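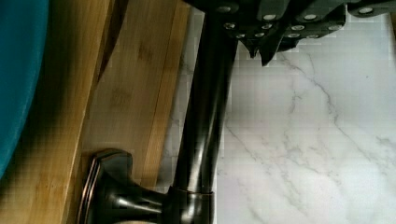 Wrist view throwing out grasps near a faucet
Posted by tretamal in Data Collection

I'm collecting teleop demos for a counter wiping and faucet task and I need a second opinion on what to keep. The set is 855 episodes so far, all in one kitchen. My trouble is with the wrist view when the arm works behind the sink. The dark bronze faucet neck goes straight up the middle, the fingers are nearly black, and at the top the neck runs right up behind the gripper. Our segmentation step keeps merging the two. Over the white marble it has no trouble with the fingers at all. It flagged 235 episodes as "gripper not found" and the script wants to drop them. Do I let it?

Reply from gondham_orlando
No. Keep them. If you drop every episode where the faucet gets in the way, the policy never sees a faucet in the way. Then you deploy it next to one and it stalls.

What do you need segmentation for anyway? Are you training on masks?

Reply from tretamal
Not training on masks. It's only a quality check, left over from the bin picking work in June. The policy gets raw wrist images, one fixed camera, and joint positions.

Reply from gondham_orlando
Then turn the check off for this task. You have the gripper position from the encoders. You don't need to find it in the picture.

Reply from nibarra
I'd go slower than that. The check is crude but it caught real problems for us. We had a batch where the wrist mount slipped a few degrees and nobody on the team saw it until training. The mask check was the only thing that went red.

Split the 235 in two. If the gripper is lost for part of the episode and comes back, keep it. If it is lost from start to finish, look at it by hand.

Reply from A. Medina
Another thing to look at is compression. I can see blocks in the marble in your picture. If your contact shadows under the fingertips are getting mashed, the policy loses one of the few depth cues it has on a white surface. What bitrate are you recording at?

Reply from tretamal
Whatever the recorder defaults to. I never changed it. I'll check tonight.

Reply from nibarra
Medina is right to ask but I wouldn't recollect over it. We trained on worse. Most policies resize the image down so far that the blocks are gone anyway.

Reply from A. Medina
They resize down today. You can't get the detail back later if you want a bigger input. Disk is cheap compared to operator hours. At least raise it for the new episodes.

Reply from gondham_orlando
Mixing bitrates in one set is its own problem. If all the high bitrate episodes are from one operator, you've handed the model a way to tell operators apart.

Reply from A. Medina
So have every operator do some of each. That's scheduling.

Reply from zarlow_max
We did a faucet task last year with 3,000 episodes and the thing that hurt us was different. Every demo started with the lever in the same place. The policy learned the motion and ignored the lever. Move it between episodes, and change what's lying on the counter too. Are you doing that?

Reply from tretamal
Counter items yes, every ten episodes. Lever no. It goes back to closed each time because that's what the reset sheet says.

Reply from zarlow_max
Change the sheet.

Reply from tretamal
OK. Went through the flagged ones using Ibarra's split. Only 2 had the gripper lost the whole way, and both were bad recordings with a frozen wrist stream. Deleted those, kept the rest. Mask check now warns and doesn't drop. New reset sheet has three lever positions. Still undecided on bitrate, so if anyone has trained on a mixed set I'd like to hear how it went.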